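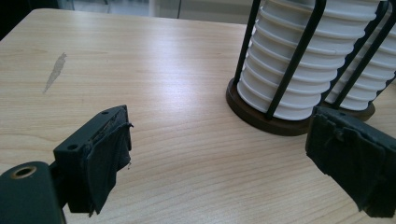
Tùng Lò writes: My landlord has kept my whole deposit and won't tell me why. Is there any point in hiring a lawyer over one month's rent?

Thank you for writing, Tùng, and yes, there may well be. We hear this one more than any other, usually in June when the college leases turn over. In many states a landlord who holds on to a deposit has to send you a written list of the damage and what each repair costs, and there is a deadline for sending it. If that deadline goes by, you may be owed the full amount back, and in some places more than that. The rules differ quite a bit from state to state, so please have somebody check yours before you count on any of it.

What should I bring to my first meeting?

Your lease, if you can find it, and anything you signed when you moved in. Texts and emails with the landlord are a big help, even the grumpy ones. A canceled check or bank statement showing the deposit is good too. If all you have is a shoebox of papers, bring the shoebox — we have a large table and plenty of patience.

Does normal wear count as damage?

Generally it doesn't. Carpet gets walked on and paint fades. A hole in a door is another matter, and there's a wide stretch in between where people argue. Jana Engelhardt handles most of those arguments for us, and she'll want to know how long you lived there and how old things were when you arrived.

How much does it cost to talk to you?

The first 20 minutes are free, by phone or in person at our Drenier office. After that we'll give you a price in writing, and you can go home and think it over.

Can I just go to small claims court by myself?

You certainly can, and plenty of our callers do! Noelia Carretero runs a free evening session every Friday for people who'd like to handle their own case. She goes over the forms and how to lay out your papers for the judge. Sign up at the front desk or leave a message with your name and number, and please speak slowly, as our machine is an old one.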